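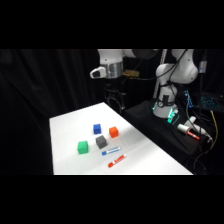

Well, it's official: Fidel Ledesma is joining our little dental office in Tillelden, and I could not be happier! I've been the only dentist here for way too long (my patients have been very patient, sorry), and he starts seeing people in May.

Fidel grew up in Rebane, the oldest of four, and got his start answering phones at his aunt's practice. He went on to dental school and then spent six years at the Omeck clinic, mostly treating kids and nervous grown-ups. He speaks English and Spanish, plays a pretty fierce game of table tennis, and has already rearranged my supply closet.

We'll be open two evenings a week once he's settled in, and we can take 200 new patients before the list closes again. A new patient visit with Fidel runs 60 minutes, so leave yourself some time. To get on the list, call the front desk or stop by. If you're already with me, you don't have to switch, but I won't be hurt if you do!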